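The Stamp Shift

I took the job at Wimport because the advert said "light supervision" and I'm very good at being light about things. Eight hours a night, sat on a stool, watching two arms sort out children's stamps so that people like me wouldn't have to. Mostell wanted 27 good ones in a row before they'd pay for the machine. I'd done 1,099 by hand in June (I've still got the thumbs to prove it!) so you can guess whose side I was on.

The first night I brought a flask and a crossword and didn't touch either. It was like watching a toddler with a bowl of peas. 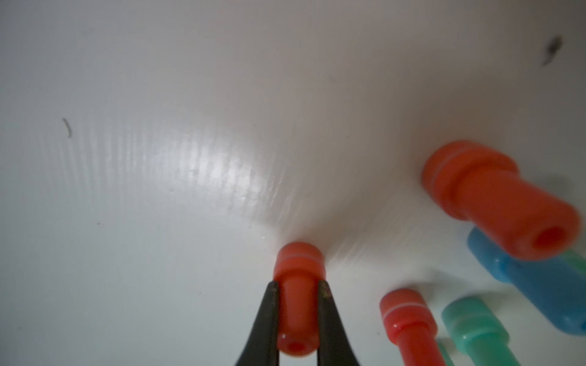
One of the red ones, held.

Picking up, fine. I'd give it picking up. But a stamp has a cap, and a cap has to go on straight, and you've no idea how much your fingers know about that until you watch something that hasn't got any. I kept leaning forward on my stool and muttering "left a bit, left a bit", as if it could hear me. My best run that first night was 3. I say "my". You see how it starts.

By the second week I'd named them. The left arm was Ayala, after my old street, and the right was Brokwood, after the school at the end of it. They had a way of coming together over the table that was almost polite, like two people reaching for the last biscuit.
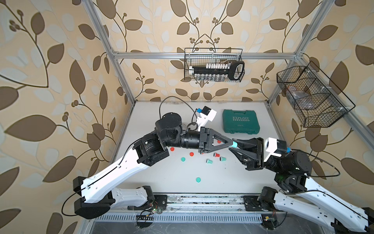 Ayala and Brokwood, with one of the teal ones between them.

I rang my sister on my break and told her Brokwood was having a good night, and she asked whether I was eating properly.

Then we got to 26. I'd gone very quiet and I was holding on to the stool with both hands, and I found I badly wanted the next one to go on, me, who'd be out of work by breakfast if it did. 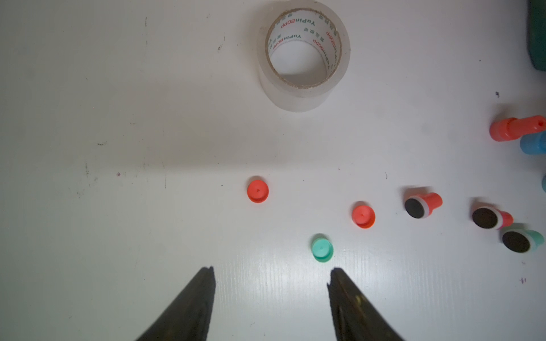

Caps, stamps and the tape, on the night shift.

Ayala went down for a green one. I put my crossword over my face and listened for the click.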